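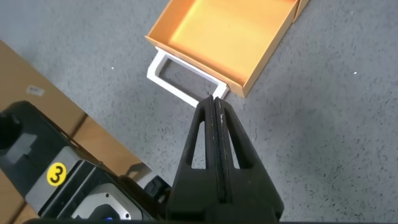 The Drawer Will Not Save You

5 min read

Home Opinion Rooms Letters Subscribe

I have been told, three times since June, that what my apartment lacks is drawers. The people who told me this own a lot of drawers. Two of them also can't find their passports.

The theory goes like this. Clutter is stuff without a home, a drawer is a home, so buy drawers. You can get them in orange now, with a big white handle on the front, cheerful as a lunchbox. An empty one is a lovely thing to look at, I'll give the sellers that. Light gets into the bottom and the color warms up. I felt a small pull myself. Then I tried to think what I would put in it, and came up with batteries, some of them dead.

Most of us never get past that point. We buy the container first and go looking for the contents afterward, and the contents are whatever was lying closest. I paid 90 dollars for a set from Didereo, the stacking kind, and within a week every one was a miscellaneous drawer. Before that I'd had one miscellaneous drawer and a messy table. The table is still messy.

Arnulfo Ospina, my neighbor across the landing, is a believer. He has a label for string and another label for short string. I went over on a Friday to borrow a tape measure and he opened four drawers before he found it, in the one marked Tape, under the packing tape. He took this as proof of the system. I took it as four drawers.

My sister-in-law, Temitope Akinola, makes the better argument, and I've had trouble answering it. She says a drawer is for closing. You don't need to know what is in it, you need the kitchen counter clear so you can roll out dough. Fair enough. But then let's call it hiding, and let's stop paying extra for dividers.

What bothers me more is how light these things have become. The drawers in my grandmother's dresser stuck in damp weather and you had to lift and pull with both hands, and I think that did some good. You didn't toss a takeout menu in there on a whim. A thin little tray with a loop for a handle asks nothing of you. It slides, you drop something in, it slides back. Pull it all the way out and put it on the floor and you see how little there is to it: a bottom, some low walls, a place for your fingers.

On the floor is where I'd like more of them to be, by the way. Take the drawer out, tip it over, leave it empty overnight and see what you go back for. I did this with all of mine. I went back for scissors, a phone charger and the good pen. The rest sat in a grocery bag by the door until I got tired of stepping around it — I still couldn't tell you what was in there.

Arnulfo thinks I should have labeled the bag.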